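The Table That Holds Everything

By the time I got serious about the table it was February and I had been moving the same small blue bottle out of the way for what felt like the entire winter. Left to reach the plate, right to reach the bowl, back again when I needed somewhere to put my elbow. It's a little bottle with a white label, it weighs next to nothing, and I could have walked it to a shelf at any point. I did not.

We have one big table. It's white and rounded, it seats everybody, and it is also where I work, where my daughter plays, where the mail gets opened and where the snacks get eaten. When we moved to Moketlow I had a plan for a desk in the corner of the bedroom, and I got as far as measuring for it. Then I priced desks. A plain one at Feker, the furniture place out past the bus depot, was $294 before delivery, and I stood there in the showroom thinking, but I have a table! It's a perfectly good table! So the laptop went on one end of it and has pretty much stayed there.

I love working at it, I should say that up front. I've written in libraries and on beds and once for a whole summer in a parked car, and nothing beats a big flat surface with things going on at the other side. The trouble is that my daughter's favorite seat faces mine, so she sees everything I type from the far side of the keys. She learned to read her own name that way, pretty much, and for a while she was convinced that was how letters went.

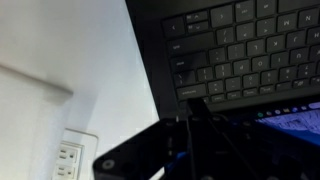
Shift, backspace and the rest of the keys, as they look from the other side.

This story began as a much shorter one. My editor, Mingxuan Xia, wanted a page on storage bins. She sent me a list of bins. I wrote back that I owned bins, plenty of them, and they were all in a closet holding nothing while the table held everything, and was there maybe a story in that? She said there might be if I promised to stop using the word "journey." So I promised, and I called Obed Addo.

Obed used to fit kitchens and now goes around to people's houses and helps them sort out one surface at a time. He won't do a whole room. You get a counter, or a desk, or a dining table, and you get him for one morning, and he brings his own coffee. His business is called Brolta, and when I asked what it meant he told me it was the only name he liked that fit on the side of the van. He's done 106 tables, by his own tally, which he keeps in pencil inside the van door.

I'd been expecting somebody brisk. I thought he'd turn up and start sweeping things into a box, and I had a small speech ready about how the toys were part of the charm. He sat down in my daughter's chair and didn't touch anything for a good long while. Then he asked me to do whatever I'd normally do. I answered some email. I got up for water. I looked for my phone, which was lying at the back near the edge, more or less where I'd left it the night before.

"You reached over four things for that," Obed said.

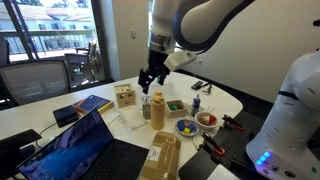 His whole method, as far as I could make out, comes down to reaching. He isn't bothered by how many things are on a table. He's bothered by the route your hand takes to get to the one you want. If you use something all day it should sit where your arm lands without thinking, and if you're always lifting your wrist to clear something tall, the tall thing is in the wrong spot. I know that sounds like the kind of advice that comes printed on a tea towel, but try watching your own hand for a morning. Mine was doing hurdles!

He had me sort by who uses what. There's a grown-up pile and a kid pile and then a middle pile, which in our house was enormous. Papers went in the grown-up pile until I noticed that half of them had been drawn on. The clear cup with the little gray bits in it was a real argument. I said it was mine, my daughter said it was hers, and Obed asked whether either of us could name what we used the bits for. We couldn't, and it's still there, and I'm fine with that.

What I liked is that he never told us to get rid of the containers that were already working. A plate, a bowl and a tray are pretty wonderful for small toys, much better than the deep bins in my closet, because a kid can see the whole lot in one look and nothing has to be tipped out to get at the piece on the bottom. Play food in a bowl makes sense to a child. It goes in a bowl! The blocks in the little wooden tray get put back, most days, and the ones that used to live in a zippered bag never did. Obed thinks it's the lip on the tray. It's low enough to drop a block over without aiming, and high enough that the blocks stay in when someone bumps the table.

I tried to buy a second one, obviously. There's a shop on Berhe Street that sells nothing but wooden things for kids and I went in for a tray and came out with a set of stacking cups and a birthday card for someone whose birthday had gone by. They had trays, but the lips were all too high. I realize I've become a person with opinions about tray lips.
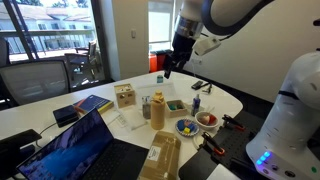 The shape sorter was harder. My daughter is really too old for it. She could do every hole in it ages ago and these days she mainly uses it as a garage, or a hospital, or a place to post things that belong to me. I've fished out a key, two paper clips and the cap of a pen I had already thrown away. I assumed Obed would want it retired to a shelf, and I had half decided he'd be right.

He asked her about it, though, and she explained at some length that it was where things went when they were waiting. Waiting for what, he asked. Just waiting, she said, as if he was a bit slow. He thought this was terrific. He told me most tables need a waiting spot, and most people use a heap for it, and if my kid had picked out a nice solid wooden cube with walls then she was way ahead of the adults he usually deals with. So the cube kept its place and I got told to make one of my own. Mine's a shallow dish. It filled up by lunch.

There was one real disagreement, over books. I like a book lying flat near me when I work, even one I'm not reading, and Obed says a closed book on a table is a shelf with nothing under it. He's not wrong that I put stuff on top of them. I put a mug on one while he was saying it. We settled on one at a time, and I've mostly stuck to that, give or take a deadline.

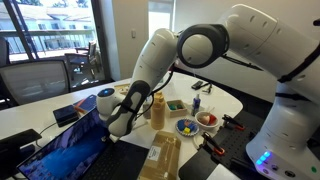
Cords get their own rule, and it's the only one he was strict about: they leave the table by the shortest way, and they don't cross the part where people eat. Laptops are the worst for this, in his experience, because everybody pushes them around during the day and the cord goes along for the ride. After cords he moved on to tall things, which he wanted out of the lanes where arms go. I have not obeyed that one. The tall tan bottle is out in the middle of the table with the laptop open off to one side, and I've grown attached to it as a kind of border post, my end over here and the toys over there. Obed looked at it for a bit and said that if we were both steering by it, he'd leave it alone.

He was out the door before noon. I'd imagined a big reveal, the way they do it on television, and I took a lap around the table feeling for one, but it looked like our table. There was plenty on it. What I noticed, when I sat back down, was that I could type with both elbows supported and my daughter could get to the bowl without standing on her chair.

I've tried the reaching thing on other surfaces since then. The kitchen counter was easy, it was only the toaster. The bathroom was not easy and we don't need to get into it. My sister did her sewing table after I wouldn't stop talking about it, and she called me to say she'd found her good scissors under the fabric she'd been cutting with her bad scissors.

Mingxuan asked for 706 words about bins, by the way, a number I never got an explanation for, and my first draft came in at 3,350 and had a section on the history of trays. She cut the history of trays. She also wanted to know what happened to the blue bottle, and I'm happy to report that Obed moved it exactly once, to beside the tray, and asked me to leave it there for a week and see if I ever had to pick it up to get at something else. I haven't yet, although my daughter has asked if it can go in the garage.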